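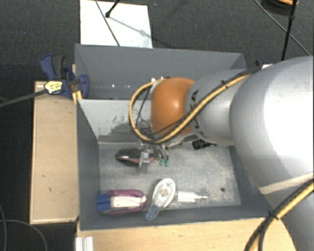 Open bins for small household items: sizing, loading and upkeep

An open bin without a lid is the simplest storage for items in daily use. It fails for two reasons: it is too deep for its contents, or too many kinds of object share it. The notes below apply to rigid plastic bins kept on a shelf, worktop or table.

Size

Measure the shelf before the bin. Leave 2 cm clear on each side for fingers, more if the bin has a rolled rim. Clearance above the rim should equal at least the height of the tallest item plus the thickness of a hand. If the bin must be pulled out to be used, fit felt pads underneath on a painted shelf and bare plastic on an oiled one. Felt holds oil and marks the wood.

For brushes, combs, scrapers and similar hand tools a depth of 10 to 12 cm is enough. Items then lie in one layer and the floor of the bin stays visible between them. Deeper bins invite a second layer, and the second layer hides the first.

Colour

Mid-grey is the most practical colour for the inside. Black bristles and dark handles disappear in a black bin, and translucent plastic tools are hard to find in a white one. Clear bins show dust and scratches within months.

Loading

1. Empty the bin completely. Wipe and dry it.
2. Lay long items along the back wall, parallel to it. A hairbrush goes here, on its side if the bristles are long. Bristles pressed against the floor under other items take a set and do not fully recover.
3. Place short or light items along the front, where they can be lifted without moving anything else.
4. Turn all handles the same way. For a bin used by right-handed people, handles point to the lower right.
5. Stop when the floor is two thirds covered.

Do not stand tools upright in an open bin unless it has dividers. They fall as soon as one is removed.

Dividers

Most small bins do not need them. Where contents slide, cut a liner from ribbed shelf mat, 3 mm shorter than the floor on each side so that it does not ride up at the corners. Loose trays inside a bin are useful only for objects under 5 cm, such as hair grips, spare screws and batteries. Batteries should have their terminals taped.

The Ladden tray set fits the standard Rerka bin with a small gap at one end. Put the gap at the back. The Yook set is shallower and can be lifted out with one hand, but the base flexes when full and it should not be used for metal parts.

Cleaning the bin

Polypropylene and ABS tolerate warm water and washing-up liquid. Avoid scouring powder, which leaves a surface that holds grease. For adhesive left by old labels, rub with a little cooking oil, wait ten minutes, then wash. White spirit will remove it faster but dulls some plastics; test it on the underside.

Dry with a cloth, paying attention to the inside corners. Water left there is the usual cause of musty brushes.

Cleaning the contents

Hairbrushes: remove hair with the tail of a comb, working from the edge towards the centre. Wash the bristles in lukewarm water with a drop of shampoo. Do not immerse a cushioned brush. Water enters through the vent hole and stays behind the pad. Dry bristles down on a towel overnight before returning the brush to the bin.

Plastic hand tools: wash in the sink. Thin translucent plastics may warp on the lower rack of a dishwasher. Discard any tool with a crack near the handle, where it carries the most load.

Mixed plastic and rubber items: keep soft rubber or vinyl away from hard plastic for long-term storage. Plasticiser migrates from the soft part and leaves a sticky patch on the hard one. A sheet of baking paper between the two prevents this.

Labels

Label the front edge and the shelf below it. Use one noun per label. A bin that needs three nouns should be divided into two bins. Paper labels under clear tape last well in a dry room. In a bathroom use an embossed strip, and degrease the plastic first.

Position and load

Frequently used bins belong between hip and shoulder height. Do not let a bin overhang the shelf by more than a finger's width. An average small bin of brushes and tools is light, but the same bin filled with fixings can exceed the rating of a push-in shelf peg. Weigh it on kitchen scales before putting it up. The Warow narrow shelf should carry no more than two filled bins per board, one over each bracket.

Routine

Monthly: lift everything out, shake out the liner, wipe the floor of the bin. Return only what has been used since the last clean, and set the rest aside in a box. In September, check the box. Anything still in it can be given away or moved to deep storage.

Yearly: inspect the rim and corners for white stress marks. A bin with stress marks will hold light items for a long time but should not be carried by the rim. Use both hands under the base.

Stacking

Open bins nest when empty and should not be stacked when full, except with a rigid board between them. Cut the board from 6 mm plywood, with a notch in the front edge so it can be lifted. Keep the stack to two bins.

Page last revised 2026-03-02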